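# Hand-teach walkaround, Trellden room, 2025-03-05

Nigel Ashworth asked me to write comments this time and not just tick boxes, so you get comments (sorry, Nigel!). 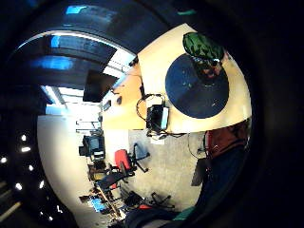
I did this before the first demo, same order as the January check.

- [x] **Gripper tool, trigger and fingers.** Closes evenly, no pinch on my hand. Trigger's a bit stiff, but I can live with it.
- [x] **Lens clean and tight.** Wiped it anyway.
- [ ] **Cables off the walking path.** Not passing this one yet. You stare at the fingers while you demo and forget your feet. Clips are on order from Blackburn.
- [ ] **Rolling chairs pushed back before you start.** Please, everybody! I back into them every time.
- [x] **Remote control e-stop.** Pressed it 3 times, arm stopped each time.
- [x] **Speed cap on replay.** Still set at 46 percent. Leave it there for anything new.
- [x] **Breaks.** Up to 177 demos in the Mollden set so far, and my wrist knows it. Swap hands or swap people.

Recheck both open items before the next session. Log sheet is 628, initial it when you're done.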